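Trestbridge Robotics Club - build list
Subject: Re: [build] hand stops short of the fruit
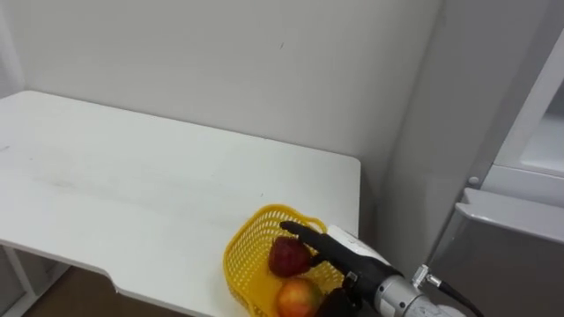 The offset is in the wrist frame, so changing the grasp pose will not fix it. I went through the config this afternoon and the tool length still has the value from the old Lebrun gripper. The hand is 33 mm longer than that at the fingertip. Please pull the current branch before you run anything.

On the earlier message:

> We ran the basket task again with the new hand. The index
> finger gets over the rim but the approach stops before the
> thumb can close. Tried slowing it down, no change. Is it the
> planner or the calibration? Also, the Ident log has 1374
> entries and I can't tell which ones are from this run.

Calibration. The planner is stopping where it was told to stop.

For the log: Ident appends by default. Pass a new run name each time and it will start a separate file. Old entries can stay where they are, but don't use them for the report.

Settings for the next session:

wrist_speed: 7 percent until the new offset is checked
close_timeout: 1000 ms
basket position: near the front right corner of the table, same as now

Check the offset with the basket off the table first. Touch the index fingertip to the corner mark and compare with the reported position. If the error is over 7 mm, stop and post the numbers to this list.

The Rondasar entry form asks for one unedited run with two pieces of fruit. I would leave that until the thumb closes reliably on one. The form is due at the end of January.

Cable routing at the wrist is a separate thread, please reply there.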